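Chapter 5
When the Arm Stops in the Wrong Place
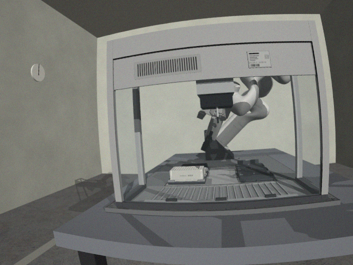
On 5 May 2023, a Vadex cell at the Bindovik laboratory stopped during a night run. The gripper had come down over the deck and closed before it reached the plate. The controller gave error 273, "grip not confirmed," and then, as it was programmed to do, it tried again. It tried 700 times before the morning shift came in.

No person was hurt. The plate was cracked, one finger of the gripper was bent, and 1344 samples had to be prepared a second time. The operator on duty, Feng-yi Chung, made one decision that we will study closely in this chapter. She did not reach through the open front to take the plate out. She pressed the emergency stop, put her lock on the power switch, and only then looked inside.

A small fault of this kind is common. What made it costly was the retry rule, which had no upper limit. The engineers who wrote it were thinking of a gripper that slips once, and they did not think of a plate that is sitting two millimeters too high.

In this chapter you will learn:
how a grip fault is detected
how to set a limit on retries
how to enter a stopped cell safely
how to write a fault report

Before you read Section 5.1, write down what you would do first if you found the cell in this condition.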